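The Nightstand Drawer Deserves a Place in the Room Standard

Opinion - published by the Burkent Lodging Review, May 15, 2026

The revised room standard now before the members of the Burkent lodging association runs to 495 entries. It sets out the weight of towels, the height of mirrors and the number of hangers in a closet. It gives the nightstand a single entry, which requires that one be present beside each bed and that it be clean. This publication holds that the entry is too thin and should be rewritten before the standard is adopted.

A guest who wakes in an unfamiliar room reaches first toward the nightstand. The lamp switch, the telephone, a glass of water and a pair of spectacles are expected to be there. Whatever the guest does not want on the top goes into the drawer. No other piece of furniture in the room is used so often in the dark, and few are inspected so lightly in the day.

The practice of inspection is partly to blame. At properties that follow the Zakano checklist, a room attendant has 10 points to confirm at the bedside, and nine of them concern surfaces. Small devices fare no better than drawers. A round white unit with a button on its face may pass through many hands in a year without being wiped along the rim, where marks gather.

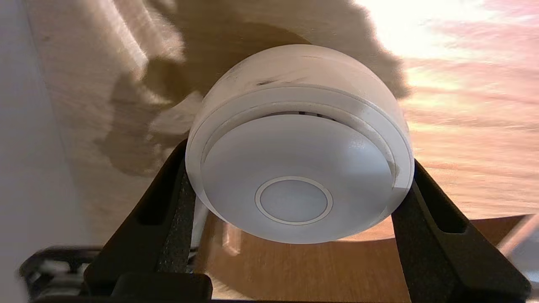 Should small devices be covered by the same entry as the furniture they sit on or near? They should be, and the entry should name the rim and the button as well as the face, so that the attendant knows what is to be wiped.

The larger question is the drawer itself. The present draft would allow a property to meet the standard with a nightstand that has no drawer at all. Several members have asked for this freedom on grounds of cost. The Timier, a property of 600 rooms, has stated in its submission that open shelves are quicker to clean and leave fewer items behind at checkout. These are fair points, and the saving in labor is real. The submission does not address what the guest is to do with medicine, a passport or a hearing aid case, none of which belongs on an open shelf in view of the door.

A drawer should be required, and it should be required to work. The draft ought to state that the drawer opens to its full travel with one hand, that it stays level when open, and that it closes without being lifted. These are simple tests. They can be made while the bed is being changed and call for no tools. 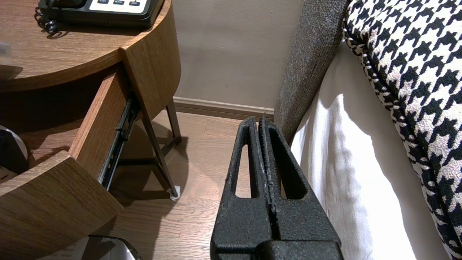 A bedside drawer pulled open, with its black metal slide rail in view.

The rail is where most complaints begin. Lint from bedding settles in the track, a screw works loose, and the drawer starts to bind. In most cases the guest does not report it and merely stops using the drawer. Under the current practice the fault can remain for a season, as an attendant who dusts the top and moves on has no occasion to find it. We propose that every drawer be opened at each change of guest, and that the rails be brushed out every 2 months.

Members at the Sastry have objected that such a rule favors plain square furniture over the rounded pieces many of them have bought.
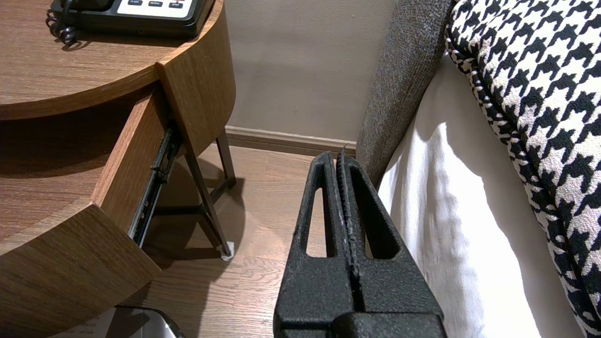

The objection deserves a direct reply, for no member should have to replace sound furniture to satisfy a paragraph of text. A rule about how a drawer moves says nothing about its shape. The nightstand shown here has a rounded top and a curved drawer front, and its drawer runs on an ordinary metal rail that a brush can reach once the drawer is open. The telephone on top, with its coiled cord, is a separate matter, and the draft would do well to say how much clear space must remain beside one.

Members may submit comments on the bedside entry until the close of the month. We urge them to open a few of their own drawers before writing.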